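Dundum Homeowners Association
Finance Meeting Minutes, 21/06/2022

Present: Chin-lung Huang (chair), Hui-mei Yip, Brenda Montecinos, Phúc Ung
By phone: Yee-man Yau
Minutes taken by Hui-mei Yip

1. Minutes of the March meeting

Approved with one change. Brenda asked that "the board supports refinancing" be corrected to "the board agreed to hear more about refinancing." She said she had supported no such thing. Phúc agreed. Corrected.

2. Refinancing of the building loan

The present loan with Cheung runs to 2036. Grimix has offered to pay it off and write a new one ending in 2053. Chin-lung went through the offer letter page by page. The monthly payment would drop, and he said this would let the association put off a dues increase.

Brenda asked what the total interest would be over the life of the new loan. The letter does not say. Chin-lung said he had asked for that number by email and got back a brochure. Brenda said that a lender who can work out a monthly payment to the penny can multiply it by the number of months, and she would like to see it on paper with a signature under it.

Yee-man said lower payments would help the owners on fixed incomes right away. Phúc did not dispute this but pointed out that those owners, or whoever buys from them, would still be paying long after the old loan would have been gone. He also asked why the rate is described as "stable" on page one and "subject to review" on page four. Chin-lung read both pages again and could not say.

There was a long discussion of the early payoff charge on the Cheung loan. Grimix says it will "absorb" the charge. Hui-mei found a line in the fee schedule for "transition costs" and asked if that was the same money coming back in by another door. No answer available tonight.

Yee-man moved to accept the offer in principle. No second.

Brenda moved to take no action until Grimix gives, in writing, the total cost of the loan, the terms of any rate review, and what is in the transition costs. Phúc seconded. Carried, Yee-man against.

3. Laundry income
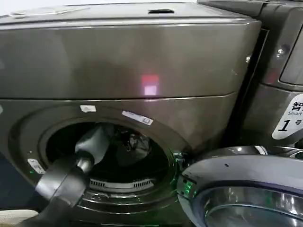 Front-loading machine, top and upper front panel.

The budget draft shows laundry income going up next year by almost the same amount as the gap in the reserve fund. Phúc said this was very convenient. He asked what the increase was based on. Chin-lung said it came from the Torkinitz proposal, under which they would take over the laundry and pay the association a share of receipts.

Hui-mei noted that the share is worked out after Torkinitz takes its service costs, and that the proposal sets no limit on service costs. Brenda said a share of whatever is left over is not income until it is in the bank, and it should not be in the budget. She also did not care for the automatic renewal, which takes effect unless notice is given inside a very short window.

Yee-man thought the board was being too hard on them and that the current arrangement is not bringing in much either. 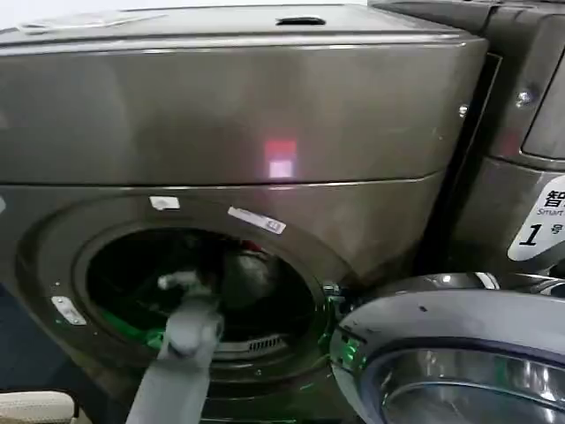
Chin-lung offered to leave laundry income at this year's figure in the draft and show the gap in the reserve as a gap. Agreed by all. The Torkinitz proposal stays open, but with no deposit paid and nothing signed. Chin-lung to ask for a version with a cap on costs and no automatic renewal.

4. Reserve account

Balance statement received. Hui-mei reported that 2 transfers out of reserve were labeled "misc." She has asked the bookkeeper for the invoices. Chin-lung believes one was the roof inspection. Brenda asked that beliefs be left out of the reserve report and invoices be put in. Hui-mei will send copies to everyone when she has them.

The suggestion to move part of the reserve into a longer-term certificate was put off. Phúc wants to see the penalty for taking money out early before he votes on it.

5. Late dues

List reviewed in closed session. No names recorded. Payment plans approved as submitted. Yee-man asked if late fees could be waived for owners on a plan. Left for next time.

6. Other business

Brenda asked again for offer letters to be sent out before the meeting and not handed around during it. Chin-lung said he would try. Brenda asked that the minutes say "will." Chin-lung will send them out before the meeting.

Actions
Chin-lung: written questions to Grimix; revised terms from Torkinitz; payoff statement from Cheung.
Hui-mei: invoices for the reserve transfers.
Phúc: early withdrawal terms on the certificate.

Next meeting to be set by email once Grimix has replied.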